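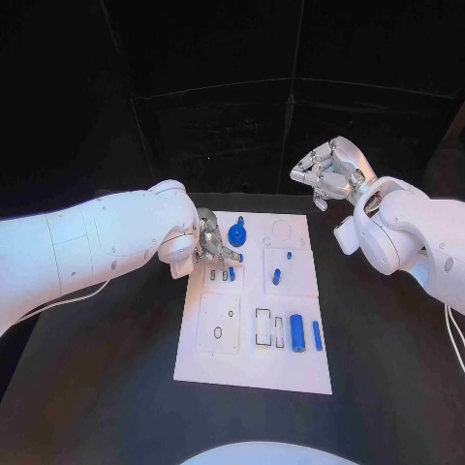 Splitting long bimanual demos on a peg board: one episode or many?

I am collecting teleoperated demonstrations for an imitation policy on a two-arm setup with multi-finger hands. The task is a board with blue parts (pins, cylinders, a gear) and a target for each part. The operator clears the whole board in one go, so a single recording can contain seven or more placements.

I have 237 full-board recordings so far. The policy trains without errors and the loss looks normal, but on the robot it does the first placement well, the second one most of the time, and then starts reaching for targets that are already filled. It also moves the idle hand in ways the operators never did.

What I would like to know:

Should I cut the recordings into one episode per placement, or keep them whole?

If I cut them, where do I put the cut? At release, or once the hand is back above the board?

What should be recorded for the arm that is not doing anything? At the moment it is parked wherever the operator left it, with the fingers half open, and those joint values go into the action vector like any others.

Input is one head camera plus joint positions for both arms and hands. No wrist cameras. Recording is done with the Sirden logger, version from December, and conversion to the training format is my own script.

pegcount_zero

Cut them. A full-board demo is a sequence of short skills with an ordering on top, and your symptom (going for filled targets) suggests that the ordering is what the policy has not learned. With 237 recordings you have 237 examples of the late stages, and fewer if any operators skipped parts or restarted. Check how many different orders you have. If every operator chose their own, the policy sees nearly the same board with several different correct next moves and will average or hesitate between them, depending on the model.

For the cut point, do not use release. At release the fingers are still around the part and the next episode would begin with the hand touching something it has to leave alone. Cut when these are both true:

- hand opening is above your open threshold for 387 ms or whatever a few frames comes to at your rate
- wrist height is above the tallest standing part plus a margin

The first number is from our own setup and has no special meaning. Tune it on ten recordings by eye before running the script on everything.

Then overlap the segments by 2 seconds. The retreat from one placement belongs in both episodes. Without the overlap the policy has few examples of leaving a finished part and tends to stall there.

Keep the uncut files. You will change the segmentation rule at least once. We went from full runs to 3,209 segments on the Imance bench and had to redo the split when somebody noticed that regrasps were being counted as placements. Tag each segment with the part, the target, and which hand was active. A text label is enough if your policy takes language input. If it does not, a one-hot vector for the part works, with a small script choosing the next one at run time.

On the idle arm: define a park pose and have the operators return to it. Above its own half of the board is fine, as long as it does not block the head camera's view of any target. Set a tolerance, and have the logger beep when the pose is outside it at the start of an episode. Masking the loss on the idle arm also works, but then you need to hold it in place yourself when the policy runs, or it will drift.

One more item. With only a head camera, the hand hides the slot during the last part of an insertion. If thin pins fail more often than the cylinders, segmentation will not fix that. Log motor current from the fingers if the hand exposes it.

olton_bench

just train longer, we had the same thing and it went away after we doubled the steps. also lower the learning rate

Agree with most of the long answer, but I would not throw away the full runs for training. Mix them in, some 20 percent by frame count. Policies trained only on single placements did worse for us at the handover between parts, even with overlap.

Randomize the start state as well. Reset the board with a random subset of parts already placed and record only one or two placements from there. It is faster than clearing the board each time and gives you late-stage examples directly. We keep the reset list in a plain CSV that the operator reads off a second screen. The Gachanja converter can read that file and write the start state into the episode metadata, so you can check coverage per target before training.

More steps did nothing on our data, for what it is worth. Validation loss was flat well before the end of the run.

flatslot

Posted Fri 11 January | Contact the moderators | Content belongs to its posters | Back to top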